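Palaniappan opens its doors

By Emmett Lindgren

Umton, April. Got there at 9, coffee already gone. The open day at Palaniappan runs off one long corridor and a sign-in sheet that had 18 names on it before mine, half of them illegible. Visitors get a sticker. Mine fell off by the second door.

First stop, the loading hall, where a Prurkix arm was moving totes from one rack to another. Big, orange, behind a fence. People filmed it. A kid asked if it ever gets tired and the engineer on duty said no, but the belt does, and went into the belt for quite a while. Tension, dust, a supplier who changed the rubber. I liked him. Didn't catch his name, the fans were loud.

Then the quieter rooms, which is where I'd have spent the whole day. Carpet on the floor, cables along the walls, people talking in half sentences. The group in here works on Pametti, their two-handed handling project. The idea is simple enough to say. A person does the job holding a pair of grippers, the motion gets recorded, and later an arm is trained on it. Hard part is the squeezing. Too little and the thing slides, too much and it tips or pops out sideways. They told me a new operator needs most of a morning before the recordings are any use.

They keep count on a whiteboard by the door. 326 recordings kept since the last cleanup, it said, with a second number underneath somebody had rubbed out with a sleeve. I asked what gets thrown away. Fumbles, mostly, though one of the team wants to keep the fumbles and there is clearly an argument going on about that. It restarted twice while I was standing there.

I got a turn. Around 30 seconds, felt longer. The grippers are heavier at the front then you expect, and your wrists want to twist in opposite directions. I dropped everything. Was told this is normal, was told it again more slowly. After that I stood back and watched it done by someone who knows how, a pale cylinder pinched from both sides over the white work surface, little tan pieces riding on top.
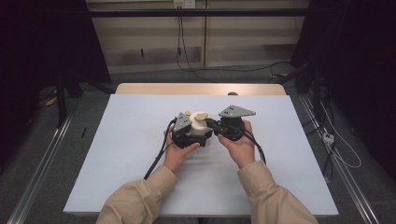 Lunch, and the afternoon talks

Sandwiches in the canteen, good ones. The talks started late beacuse the projector wanted a different cable. First up was maintenance schedules, dry but useful, and the speaker took questions all the way through. Second was on floor layout and I left before the end to catch the bus. Next open day is in the fall, sign up at the front desk.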